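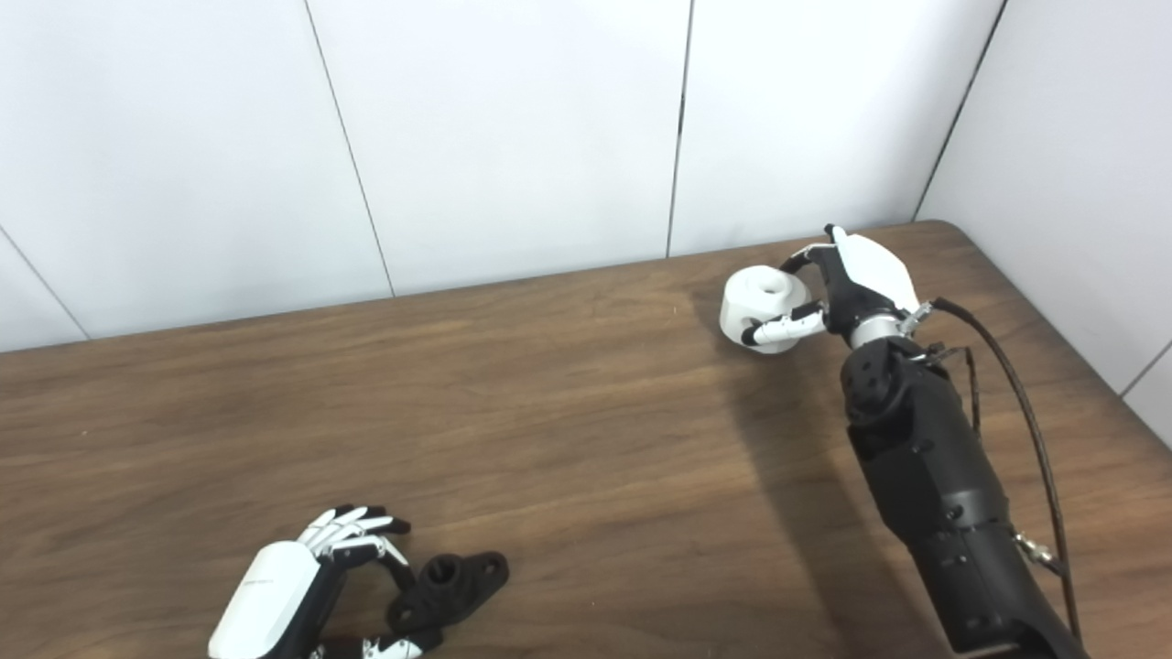 Head camera, pick-up task. Right hand on the white ring, left hand next to the black bracket.

April 2024, Mollton bench

Carried on with the two-part set. The operator picks up the white ring with the right hand and the black bracket with the left, brings them together over the middle of the table, then puts both back down. Ama drove for the first half of the session and I took over after lunch. Shalini kept the log.

We kept 56 episodes. The running total for the Prurnden set is now 3443, counting everything since January but leaving out the batch Kęstutis pulled because the wrist stream had drifted against the joint readings. Those files are still on the Stankevičius drive. Please don't merge them back in until he has looked at the timestamps.

Start positions: the ring goes anywhere on the right of the table, the bracket anywhere on the left, flat side down. We turn the bracket between episodes so the plate doesn't always point the same way. I noticed from the replays that I was lining it up with the table edge without meaning to. Ama's placements are much more mixed than mine. From now on whoever is not driving does the placing.

Right-hand grasp on the ring is fine. Thumb over the top, finger low down on the side. Ama closes slowly and I tend to snap shut, and both styles are in the set. Rasa would like to keep both for the first training run and only split them by operator if the policy dithers at contact. I have put our initials in the notes field so that can be done later.

The left hand is the harder one. The bracket lies low and the fingertips want to land on the plate when they should be going either side of the boss. Threw out 2 episodes where it was pushed out of reach. Kept the ones where the first try slipped and the second worked — Rasa asked for those, tagged "retry".

Also still open is the order of the hands. In nearly all of today's episodes the right hand grasps first and the left waits beside the bracket. If we go on like that the model will learn the order along with the task. Next session: left first for half the episodes, and a few with both hands closing together.

Shadows. The right arm throws a wide soft one over the table and it moves with the forearm. Ilze asked if we should add a lamp on the other side. I would leave the lighting alone until this set is finished, then record a short one with the lamp and compare.

To do:
Check free space before starting, the Tullberg recorder gives no warning when it fills up.
Shalini to add a field for which hand went first.
Print a second bracket, same file, same black.
Ask Kęstutis about the drift, and whether it shows up in anything from this month.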